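Reading Room Diary, Thursday

The Wurholm reading room opened at nine. The morning was given to the Clinovis deposit, which consists of the drafts and letters relating to the seven Anham novels. Box 19 has now been listed in full. It holds two typescripts of the third novel, the earlier of which lacks its final chapter and carries a different account of the siege. The variant chapter runs to 55 pages and should be described separately in the catalog.
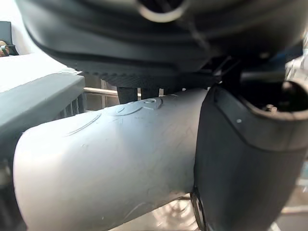

Ridged dark grey housing with two short black prongs beneath.

In the afternoon the editorial office confirmed that the essay on the Anham novels will be reprinted in the March bulletin. Rights in the text have returned to the author. The reprint will follow the original wording, apart from the correction of one misdated letter. The introduction must state where the essay first appeared.

A request was received from the Rimkutė Library for the loan of item 3512, the annotated map of the northern provinces. The loan is approved in principle, subject to the usual condition report. The reply goes out tomorrow with the insurance form.

The room closed at five. Box 20 is to be brought up in the morning.

Rimkutė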